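Brown kraft paper as a table covering: does any of it stay flat?

Posted in Home & Hobby > Craft Rooms
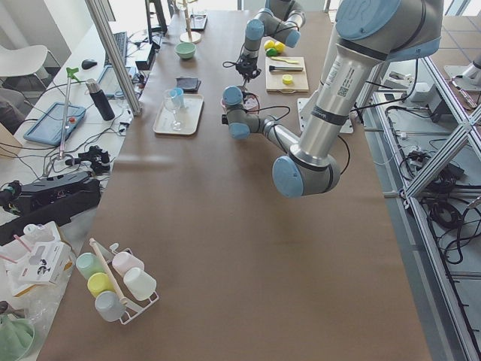

I run a lino printing group in the hall at Windgate and we go through a ridiculous amount of table covering. Plastic cloths slide about, newspaper leaves a mirror-image of the footy results on everyone's forearms, and bare tabletop means I spend the evening with a scourer. What I'm after is brown paper down the full length of a long table, same as in the photo. Ours is on a 454 mm roll from Dusis, so it takes two strips side by side, and by 7 pm the join has curled up and somebody's elbow has gone through it. Do I want heavier paper, a wider roll or lower standards?

wovel_and_out

Wider roll. You'll never win with a join down the middle, it's where all the ink goes to hide. Measure the table, add enough to fold under both long sides, and tape it to the underside where people can't pick at it. They will still pick at it.

As for the curl, paper remembers being a roll and resents you for changing its circumstances. Put it curl side down, so the edges push into the table. I roll mine backwards around a broom handle the night before and leave it with a rubber band at each end. Looks mad, works well enough.

Weight matters too. I was using the thin parcel stuff from the two-dollar shop and it went to porridge under a wet sponge. I've been on the Koubek 134 gsm for a couple of years now and it copes with water-based ink and most tea. It doesn't cope with red wine, if your group is that sort of group.

inky_fingers_mildura

just use an old bedsheet

platen_jane

A bedsheet is fine until you try to register a print on it and the whole lot rucks up under the baren — ask me how I know. Paper is the right colour for it as well, kinder on the eyes than white under fluoro tubes.

Agree with the first reply except for taping underneath. Use masking tape, and peel it the same night. I left some on over March in a hot hall and had to get it off with eucalyptus oil and bad language. Bulldog clips also work if your tabletop is thin enough and you don't mind them catching your jumper.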